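# Ollport should leave the station bike parking free

23rd December

The city of Ollport wants to start charging for the bike garage under the station. The proposal went out with the rest of the transport budget, on a page most people will have skipped, and the comment period closes before many of us are back at work. I think the charge is a mistake, and I would like to set out why while there is still time to change it.

The garage has 3137 spaces. It opened in June, four years after the old racks on Akbari Street were taken out, and it filled up faster than the city expected. On a normal weekday morning you can still find a spot at 8 if you are willing to walk to the far end and lift your bike onto the upper rack. By nine you can't. The city looks at this and sees a product that sells out, and so it has put a price on it: free for the first two hours, then a daily fee, with a monthly pass for commuters.

Maxence Boyer, who runs the transport department, made the case at the council meeting. Lighting, cleaning and staff cost money. Some bikes are left for weeks and take up room. Drivers pay to park at the station, so it is fair that cyclists pay something too. He was calm and well prepared, and parts of what he said are true. I don't doubt the cleaning bill.

The comparison with drivers is the weakest part. A car at the station takes the space of eight or more bikes, and the car park above ground sits on land that the city could otherwise sell or build on. The bike garage sits under a plaza, where very little else could go. Charging for car parking is also meant to do something. It is supposed to make a few people think twice and come another way. If a charge on bike parking makes a few people think twice, they will go back to driving to the station, or they will chain their bikes to the railings along the canal like they did before.

We know they will do that because it was the situation for years. Anyone who used the station before the garage opened remembers trying to push a stroller along the quay. The fire department complained, the shops complained, and every few months a truck came around and cut off locks. That cost money as well, and it doesn't appear anywhere in the new budget tables. I would like to see it there, next to the expected income from the fee, so that the two can be compared.

The abandoned bikes are a real problem and need a real answer. The answer already exists. Staff can put a tag on a bike, wait a set time and take it to the depot if the tag is still there. In Flisura they do this after 60 days, all year, and the garage there is free. A daily fee does nothing about a bike whose owner has moved away and forgotten it. The bike just stays in the rack and owes the city money that will never be paid.
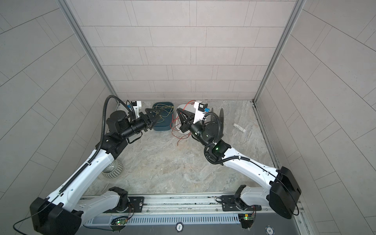
*Robot arms in a small enclosure with gray tiled walls.*

There is also the matter of how the fee will be collected. At the moment you roll your bike down the ramp and park it. Under the plan there will be gates at both entrances, and you will check in with a card or with an app from a company called Festia, which runs the system in other towns. I have used one of these gates while visiting my sister. Each person took only a few seconds, but with a full train due and a line up the ramp, those seconds add up, and I watched two people give up and turn around. The ramp at Ollport is narrower than that one. The plan says nothing about how many bikes per minute the gates can handle in the morning rush.

It also says nothing about people without a smartphone or a bank card. My neighbor's son is eleven and rides to the station to catch the train to his school. He isn't unusual. A lot of the bikes in that garage belong to students, and a monthly pass that looks small to a city official looks different to a family with three kids who all take the train.

Monique Bodin of the cyclists' association has suggested a compromise: keep the first full day free and charge only after that. I can see the sense in it. It would spare nearly all commuters and would put some pressure on people who use the garage for storage. If the choice is between her version and the one in the budget, I would take hers. But it still needs the gates, and the gates are the expensive part. Once they are in, the free period can be shortened by any council that needs to close a gap. It was almost a day in one of the early drafts and it is two hours now, and that was before anything had been built.

I would rather the city did three dull things first. Hire one more person to tag and clear bikes through the year. Put up a sign at the top of the ramp that shows which rows have space, so that people don't circle. And reopen a part of the Akbari Street racks, which were good enough for a short stop and would take the shoppers out of the garage in the afternoon. None of this is free, and I haven't seen prices for it. The city could get them in a week if it asked.

One more thing about the money. The garage was paid for mostly out of the regional fund, on the grounds that it would get more people to the trains by bike. It did that. The racks are full because the plan worked, and a full garage is now being treated as a reason to collect from the people who did what they were asked to do. I don't think that is how the city means it — Boyer struck me as someone trying to balance a column of figures — but it is how it will be felt at the bottom of the ramp.

Comments can be sent in writing to the city clerk, or handed in at the desk on the ground floor of city hall. They don't have to be long. If you park at the station, say what time you arrive, how often you come, and what you would do if you had to pay. The department says it has no good data on that last question, and it ought to have some before it orders the gates.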